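Transfer tax rebate for first time buyers, is it getting cut or not

plakier_renter
Does anyone have a straight answer on this. Lender told my wife in March the first buyer rebate stays at full amount through the end of the budget year. Now the title company says it's capped at 2,078 and we should plan on that. We close soon and thats a real chunk of our cash. Looking at a 2 bed condo in the Lumenta building, the older side.

gutterguy50
Title company is right. Cap is in the draft budget. Draft being the key word.

plakier_renter
So draft means not in force yet? They put it on our estimate like it's done.

gutterguy50
Means they're being careful. Ask them to run it both ways.

Đạt Tạ
Closed on a place in Sandeo last spring, went through the same mess. Rebate goes by recording date, not contract date. Get the county form in early, they kick it back if one box is blank. I went over mine for a week going line by line, missed the parcel number anyway.

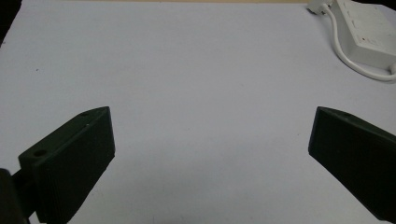 Resubmitted it, paid the 50 dollar refiling fee, check showed up eventually. Full amount. But again that was under the old rules so dont take my number as yours.

marnie_k
The rebate should go away completely imo. All it does is push prices up by the same amount. Sellers know buyers have it. Put the money into building something.

plakier_renter
Easy to say when you already own

marnie_k
I rent. Have for years. Which is kind of my point, I'd like there to be more places, period. A coupon doesn't build units.

twodoorsdown
Marnie is half right. In a hot market sure, seller pockets it. But have you looked at Plakier lately? Stuff sits. Condo below mine has been listed all winter, two price drops. Seller isn't pocketing anything there. Kill the rebate now and you just lose the few buyers still showing up.

gutterguy50
^ this. Bad timing for a cut

marnie_k
It's always bad timing according to the realtors. Market's up, don't touch it. Market's down, don't touch it.

twodoorsdown
Not a realtor lol. Just own a condo I can't sell.

Đạt Tạ
Can we stick to what OP needs. Call the county recorder, not the lender. Ask which schedule applies if you record before the budget passes. Get the name of who you talked to. Mornings are better, after lunch I was on hold forever.

plakier_renter
Called at 8:30, got someone. She says old schedule applies until the vote, then new one starts the first of the month after. So if we record before that we're ok. Also told me condo conversions need an extra page?? Lumenta was a conversion. Title company never mentioned it. Filling it out tonight.

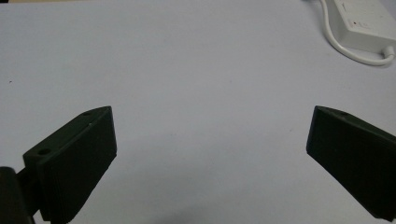

Work surface

gutterguy50
Yeah the conversion page is real. One side, signature at the bottom. HOA has to sign too so get on them now, ours took forever.

plakier_renter
HOA is run by Totico. Anyone dealt with them

twodoorsdown
Oh boy. Yes. Email AND call. They charged me 649 for a resale packet and it had the wrong unit number on it. Check every page when it comes.

marnie_k
649 for a packet is the actual scandal here. Where's the bill for that

twodoorsdown
Ok that one we agree on

plakier_renter
649?? is that the buyer or seller paying

twodoorsdown
Seller, normaly. Check your contract though, I've seen it written the other way.

plakier_renter
Ok found it, page 2, seller pays. Good. Emailed Totico, left a voicemail as well. Asking title for both estimates in the morning. Will post when I hear something

Đạt Tạ
Parcel number. Double check it. Top right box.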